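3.2 Shelf restocking with the Ilov kit

The second task in our review covers shelf work in a small retail layout. The Ilov kit is sold as a complete package for two-arm mobile manipulators. It includes a pair of multi-fingered hands, a wrist camera for each arm, a head camera mount, and the Zetik control software. We bought the kit at list price and installed it by following the printed manual. The vendor answered two support requests during setup and had no other part in the tests.

The task uses a metal shelving unit with bottled drinks, cans and boxed cookies. A plastic shopping basket on the floor serves as the container. The operator gives a short typed instruction that names a product and a direction, either from basket to shelf or from shelf to basket. The software then selects one hand to steady the basket and the other to handle the product. This choice is made once, at the start of a trial, and can't be changed without stopping the arms.

We ran 294 trials over two weeks in January. Of these, 274 finished without operator input. The remaining trials were stopped by hand or timed out, and all of them are counted as failures in Section 4. The same two operators, both trained on the Zetik interface for one day, ran every session. Product positions were changed between trials and were not squared up to the shelf edge, so some bottles were left leaning or lying against the front rail.

Figure 3 shows the robot at the shelving unit from the head camera, and the gripper at the basket from the wrist camera. 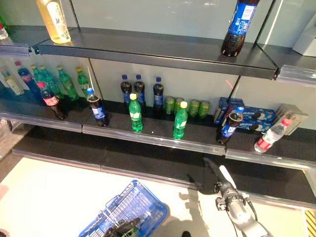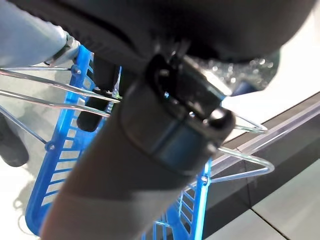

Figure 3. Shelf task with the Ilov kit. First image: head camera, with the shelving unit and the blue basket. Second image: wrist camera, with the gripper at a blue basket.

The head camera is used for finding the product and for planning the reach. Its view covers the width of the work area and includes the basket on the floor, so the robot doesn't have to turn its head between the two. The drawback is the top shelf. With the head tilted down far enough to see the basket, the upper parts of tall bottles on that shelf fall outside the view. The product finder still returned a label match for most of these bottles, but its height estimates were poor, and we left the top shelf out of the scored trials.

The wrist camera takes over for the last part of the reach. Much of its view is filled by the forearm and the gripper head, and the manual recommends masking this region before use. We used the mask supplied with the software. Basket handles caused more trouble. The thin chrome rods give strong reflections, and the software at times treated them as product edges. Samina Tanoli reported the same effect in an earlier test of the Brophy gripper, which uses a different camera and a similar mounting position. Lowering the exposure setting reduced these errors in our trials but made dark objects near the basket rim harder to separate from the background.

Clear plastic parts were a second source of error. The price rails along the shelf edges are transparent, and the depth estimate often passed through them. The hand touched a rail in four trials. No rail or finger was damaged, and the force limit stopped the arm each time.

Calibration of both cameras is done with a printed board included in the kit. Teresa Ní Bhriain repeated the procedure before each session. We found the steps clear, though the software doesn't warn the user when a saved calibration is out of date. The Amo package, reviewed in Section 3.3, does give such a warning.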